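Dropping the apartment dryer vent cleaning clause, would you?

Purnport Landlords and Tenants Board > Leases and Paperwork

mulchpile
Nov 21, 2021
I rent out the lower unit of a two-family house in Purnport and live upstairs. The lease I use came with the house. The previous owner gave me a copy and I have changed the names and the rent and not much else. It has a clause saying the tenant must have the dryer vent professionally cleaned once a year and give me the receipt.

My new tenant asked me to take it out. She says the vent is part of the building and she should not be paying for building maintenance. The last tenant never gave me a receipt and I never asked for one, so I can't say the clause was doing much.

The run is long. It goes from the laundry closet under the floor and out the back wall. I would like it cleaned every year by somebody. Do I keep the clause, drop it, or split the cost?

tallowgate
Drop it and do it yourself. If there is a fire in that duct, it is your house. You don't want to find out afterward that the tenant skipped it. I pay for mine every September and put it in the rent like everything else.

Erken_side
Disagree. The lint comes from the tenant's laundry. If one household does ten loads a week and another does two, why should the owner pay the same for both? I have had that clause in my leases for years. People sign it.

tallowgate
People sign it and then they don't do it. The original poster just said so.

Erken_side
Then ask for the receipt. It takes one email.

plinth_and_post
I'm a tenant, so take this how you want. My lease in Korkberg had the same thing in it. I called for a price and was told 200 dollars because they had to go up on the roof. I was on a one-year lease. I paid to clean out lint that was mostly from whoever lived there before me, and then I moved. I would have been fine with cleaning the lint screen and the hose behind the machine. The rest is the building.

mulchpile
That's close to what my tenant said. She has no problem with the screen. What she objects to is hiring a company.

My other question is whether a company is needed at all. The hardware store sells a brush kit with rods that go on a drill. Has anyone here used one on a long run with two elbows?

Erken_side
Yes. It works if you go slow and keep the drill turning the same direction the whole time. If you reverse it, the rods unscrew and you leave the brush in the wall. I have done that.

dovetail1047
I've used the same kit for my own place. Tape the rod joints with foil tape, or regular electrical tape if that's all you have. Start from the outside hood and work in. Take the dryer off the duct first and put a bag over the inside end or you'll have lint all over the closet.

Before any of that, find out what the duct is made of. If any part of it is the white plastic or thin foil accordion type, don't put a brush through it. It will tear. Replace it with rigid metal and then you'll have less to clean anyway.

mulchpile
I looked. It's rigid metal under the floor as far as I can tell, with a short foil piece behind the machine. The foil piece is crushed on one side. I think she pushed the dryer back against the wall to get the closet door closed.

dovetail1047
There's your problem then. A crushed hose will fill up fast no matter how often you clean the rest. They make a recessed box that goes in the wall so the dryer can sit closer. It's an afternoon of work if there isn't a pipe or a wire in that stud bay.

tallowgate
Agree on the box. I'd do that and the brush on the same day, since the machine is already pulled out. Check the flap outside too. Mine was painted shut by the guy who did the trim.

Erken_side
I'll say again that none of this settles the lease question. You can fix the hose and still have the tenant pay for the yearly cleaning. They are separate things.

plinth_and_post
Sure, but would you sign that if you were the tenant? With a hose that was already crushed?

Erken_side
I'd ask for the hose to be fixed and then I'd sign it. I did sign one like it when I rented on Havlíček.

mulchpile
I talked to her tonight. Where we landed is that she cleans the screen every load and tells me if clothes start taking longer than one cycle to dry. I do the duct every year, with notice. The clause about the receipt comes out. I'm going to try the box in the wall first and the brush kit after that.

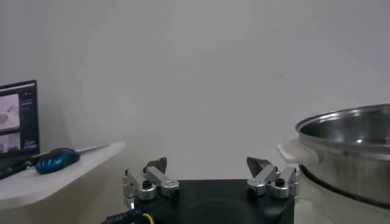

I still have to write the new wording so it doesn't sound like a threat. What I have so far is "Tenant will clean the dryer lint screen after each use and promptly report slow drying, a burning smell, or excess heat. Owner will clean and maintain the exhaust duct." If anyone sees a hole in that, tell me before I print it.

dovetail1047
Add that the tenant can't move or swap the dryer without telling you. That covers the hose getting crushed again.

Erken_side
I think you gave away more than you had to, but the wording is clear. I'd add dovetail's line and put "stop using the dryer" before "promptly report" for the burning smell.

tallowgate
Looks good to me with those two changes. Have her initial next to the old clause if you're crossing it out and not reprinting the whole lease.

mulchpile
Reprinting. The old copy has somebody's coffee on page 2 anyway. I'll post how the wall box goes once I've checked where the pipes are.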